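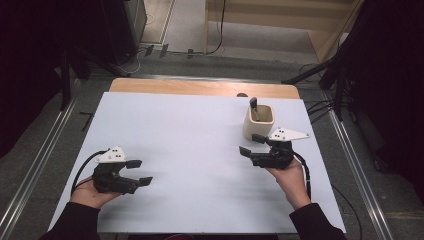 Will an oil-filled radiator keep a workroom warm through the winter?

It will if the room is small and the door stays shut, though you have to switch it on well before you want to sit down.

Home Reviews Heating Lighting Storage Contact

January 3, 2023

The one I have been using is the Mumorix, the middle size in the range, bought in July when the shop was clearing space. It cost 195 pounds with delivery. Drokia makes a cheaper one that looks much the same from the front, and I had that for two winters before it began to tick so loudly that I stopped using it. My workroom is at the back of the house, with one outside wall and an old sash window.

Setting it up took very little time. The feet come separate and are held on with wing nuts, so you turn the radiator upside down on a blanket, fit them and turn it back over. It is heavy. Ziad Nasrallah helped me get it up the stairs and I would not have wanted to do it alone. Once it is on its wheels it rolls well on bare boards and badly on carpet.

The controls are a dial for the temperature, a switch for low or full power, and a timer ring with small pins you push in. The dial has numbers from one to six and the booklet does not say what any of them mean. I keep it on three. With the timer set for early morning the room is at 18 degrees by the time I start work, and it holds there on low power unless there is a strong wind on the window side. Starting from a cold room with no timer, I waited more than an hour before I took my coat off.

It is quiet. There is a faint click when the thermostat cuts in, and a little creaking as the metal warms up – nothing I notice with the radio on. There was a smell of warm paint for the first few days, so open the window if you can bear to.

The lead is too short. It reaches the socket by the door and that decides where the radiator goes, which in my case is not where I would put it. The booklet says not to use an extension lead. Simin Alipour has the same model and had an extra socket put in, but that adds a fair bit to the price.

The timer ring is the weakest part. The pins are stiff and mark off half hours, and the ring loses its place whenever the power goes off at the wall. If you switch things off at the socket at night you will be resetting it every day. I would have paid more for a digital one.

Running costs depend on your tariff, so I won't guess at yours. Mine is used on full power for the first part of the morning and on low after that, and the bill has gone up by roughly 30 pounds a month compared with no heating in there at all. A fan heater warms the room faster, but I find the noise tiring and the air goes cold again as soon as it stops.

I am keeping it. For a larger room, or one you only use for an hour at a time, I would look at something else.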